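What is a trading card game?

A trading card game is a card game where each player brings their own cards. In snap or rummy, everyone shares one pack. In a trading card game you build your own pack first, and it is called a deck. Two players can sit down with decks that have hardly any cards the same.

We will use a game called Trirwood to explain how it works. Other games have different names for things, but a lot of the ideas are similar.

What is in a deck?

A Trirwood deck has 30 cards. You may put in two copies of any card, but no more. There are three sorts of card.

Wood cards give you the power to do things. You can put one down each turn.
Creature cards stay on the table and can attack.
Trick cards are used once and then go on your used pile.

Each creature and trick has a number in the top corner. This is its cost. A card with a cost of 4 needs four wood cards on your side of the table before you can play it.

Why do you need a mixture?

Suppose you filled your deck with big creatures that cost 5. You would sit there for the first few turns with nothing to play, and the other player would be attacking all that time. If you filled it with small creatures instead, you would start quickly but run out of strength later on.

Most players choose some cheap cards, some in the middle and a few big ones. Jonas Lüthi, who teaches the game to beginners at the Munshi games club, tells them to start with 14 wood cards and change the number after they have played a few games. 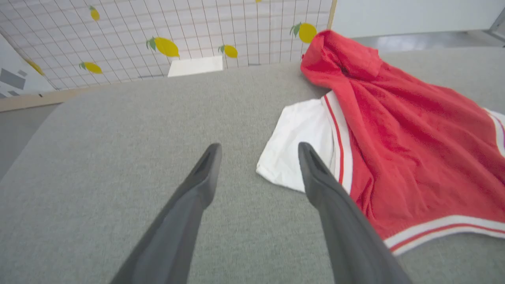
You also need to think about which cards help each other. The Wasine is a small river creature with only one point of strength. It gets stronger each time you play a trick, so it is useful in a deck with plenty of tricks — and not much use in a deck with none.

What do fast and slow decks do?

A fast deck tries to win before the other player is ready. A slow deck tries to stay safe until it can play its best cards. The best-known slow card in Trirwood is Dristano, a giant that costs 8 and cannot be stopped by tricks.

Neither kind is always better. If lots of people at a club play slow decks, somebody will bring a fast one and do well with it. Then the others change their cards to stop it. Players call this "the meta", meaning the decks that people are using at the moment.

Words to know

Deck: the cards you bring to play with.
Hand: the cards you are holding. In Trirwood you start with 5.
Draw: to take the top card from your deck.
Cost: how much wood you need to play a card.

Page last changed March 2023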